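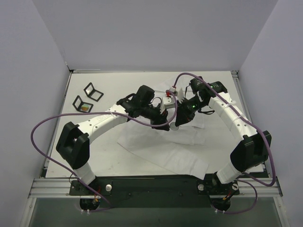 Birdie Schumacher wrote in to ask whether the cloth really has to go under the small parts, or will a bare table do. Bare table will do for looking. For fitting, cloth please. Small things skid on a white top and end up on the floor.

4. Laying out the small parts

Do section 3 first (wiping down). Allow 9 minutes for this bit, less once you know it.

4.1 Cloth
1. Plain white cloth, clean, no fluff. Old tea towel fine if washed a few times.
2. Lay it in the middle, running towards the front. Creases don't matter. Big folds do, a part can slide into one and you won't see it.
3. Keep the cloth off the top left of the table. That's for the holders.

Note: cloth with a pattern, don't. You will lose the grey pieces.

4.2 Holders
1. Black holders go top left, straight on the table.
2. One with the orange-brown piece in, leave it in. Don't take it out to check it, check it where it sits.
3. The empty one stays empty for now. See 4.5.
4. Leave a finger's width between them.

Caution: the holders are thin. Lift by the sides, never by a corner. Bent one = bin it and order another, they don't bend back true.

4.3 Disc
1. Round grey disc next, flat, near the middle.
2. Press gently with one finger. If it rocks there's grit under it. Lift, wipe, try again.
3. Smoother side up. Can't tell? Run a nail across both.

4.4 Cube
1. Light grey cube last. Hold by two opposite faces, clean dry hands.
2. Look it over on all sides under a good light before you put it anywhere near the disc. Scuffs ok, chips not ok.
3. Bring it over the disc and stop. Lower it only when it is square to the front edge of teh table.
4. If it drops on the cloth, pick up, look again, carry on. If it drops on the floor, start 4.4 from step 1.

Caution: no glue at this stage. Plokex or any other. Glue is section 6.

4.5 The second holder
Fill it only when you have a spare piece ready to go in. Half-filled holders left overnight collect dust, then you're back to wiping.

4.6 Packing away
1. Cube first, into its own bag.
2. Disc, then the holders, flat in the Ambrose tin with the paper between.
3. Cloth last. Gather the four corners in and shake it over a tray not over the bin. Anything you've missed turns up in the tray.
4. Wash the cloth after 8 uses or when it looks grey, whichever's first. No softener.

Note: the tin takes 80 pieces at most. Lid should close without leaning on it.

If a part is missing
Check the folds in the cloth, then under the holders, then your sleeves. Still missing, write to Kimie Hirose at Zikero with the part name and the number on the bag. Spares usualy go out next post.

Section 4 last changed 27 Apr 2019. Old step about damping the cloth taken out, ignore it if your copy still has it.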